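How to Run the Toothbrush Station: A Guide for New Club Members

Welcome to the manipulation group of the Skurndale Robotics Club! If you joined in the spring you've probably heard us arguing over the toothbrush station. It's our best starter task, and you can learn it in one afternoon. The job sounds easy: pick up a toothbrush and a tube of toothpaste and stand them both in a clear box. You do it with a pair of hand-held grippers, and your recordings go into the set we train our arm on. Our goal for the Horkby student meet is 3000 good runs, and we have just over 600, so we would love your help.

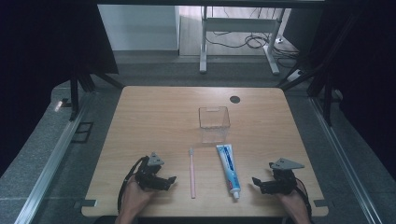

Skurndale, May

What you need

A pair of grippers with their cables
The clear box
One toothbrush and one tube of toothpaste
A partner to reset the table and keep the log

Setting up

Start with the box near the middle of the table, a little to the left. Put the brush in front of it with the bristles toward the box and the handle toward you. The toothpaste goes to the right of the brush, cap end toward you. Don't line things up with a ruler! Small changes from run to run are good for training, and after ten runs or so you should start turning the brush and the tube on purpose.

Plug in both grippers, then open and close each one fully three times while your partner watches the Falcão window on the laptop. Two bars should move, one for each hand. If a bar is stuck, unplug that side, wait for the light on the hub and try again. Let the cables hang down past your wrists. I used to drape mine over my arm and it pulled my right hand sideways all session long (you can see it in my early runs, they're awful).

Doing a run

1. Hold both grippers just above the near edge of the table and say "start."
2. Close one gripper on the toothpaste, about halfway along the tube. Squeeze until it stops slipping and no more.
3. Lift it clear of the box walls before you move sideways.
4. Tip the tube so the cap points down and lower it in. Let go slowly.
5. Pick up the brush by the handle, bring it over and lean it in beside the tube.
6. Back both grippers away from the box and say "stop."
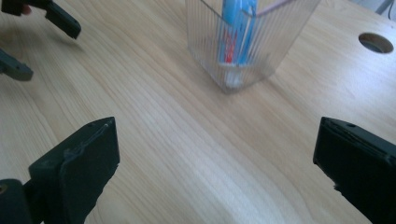

Emmanuel Nyaga

The tube goes cap down because the cap gives it a flat foot to stand on. We tried it crimped end first for a whole week and the logs from that week are mostly the word "fell."

A relaxed run takes me 24 seconds. My first ones took 47, and those were fine too! Speed comes by itself. What we care about is smooth motion, so if you fumble, keep going and fix it with the grippers. Recoveries are some of the most useful runs we have. Only throw a run out if you touched something with your bare hand or the recording dropped.

Your partner writes down the run number, who was holding the grippers, and one of three words: clean, recovered or scrap. Trade places whenever your forearms get tired.

Checking the pads

Do this before every session, and again whenever something starts slipping out of your grip for no clear reason. Open the gripper wide over the bare table, where there's good light behind the fingers, and look at the inner faces. Check the corners and the top edge first.

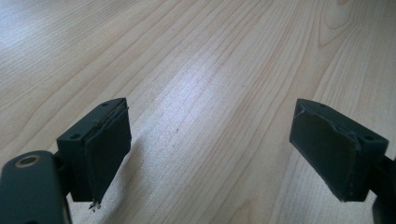

Skurndale workshop, Wednesday

Pads like these have had it. The left one is lifting along its upper edge and has frayed strands hanging off the bottom, and the right one is torn at the corner. A thin toothbrush handle is the first thing to suffer, so don't try to squeeze in one more set.

To change a pair, unplug the gripper and peel the old pads off from the lifted side. Clean off the leftover glue with a wipe and let the faces dry. Cut new pads from the Stisitz sheet using the card template in the drawer, press them on and hold for a slow count of thirty. Always do both fingers together. Write "new pads" in the log with the next run number, so whoever does the training can find the spot later.

Saving your work

Hit Save in Falcão after each set of ten. The file name fills in by itself, so leave it alone and just add your initials. Copy the folder to the club drive before you shut the laptop, and coil the cables loosely.

Once you're happy with the basic run, try brush first and toothpaste second. It's harder than it sounds and really fun. Bring your log sheet to the next meeting and we'll play a few of your runs on the big screen!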